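Keeping a Work Table Flat, Clean and Steady
By Orathai Intarasuk
August 2026

A low table gets more use than any other in a small workshop, and it usually gets the least care. Ours is used for gluing, sorting, mending and the odd lunch.

Start with the legs. Set a level across the top in both directions, then corner to corner. If one leg is short, fix the leg. Folded cardboard packs down in a week and you are back where you started. A felt or rubber pad cut to size and glued on will last.

Cover the top with something you can throw away or wipe. A sheet printed with a square grid costs little and saves reaching for the ruler on rough cuts. Tape it on the underside of the table — tape on top catches sleeves and picks up dust. 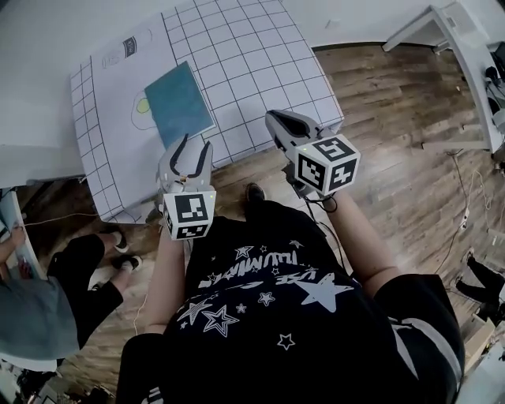

Glue drips should be left until they are rubbery, then lifted with a plastic scraper. Wiping them while they are runny only spreads them. For old marks on bare wood, sand with 400 grit, wipe off the dust, and go over it with 800 if you want it smooth to the hand. Always go with the grain.

Wax twice a year. I use plain paste wax on an old sock, thin coats, and buff after 20 minutes or so.

If you work sitting down, check the height of your seat too. Your elbows should be a little above the table top. A cushion is fine for an hour, but for longer jobs get a proper stool.

Put used oily rags outside, spread flat to dry. Never leave them in a heap.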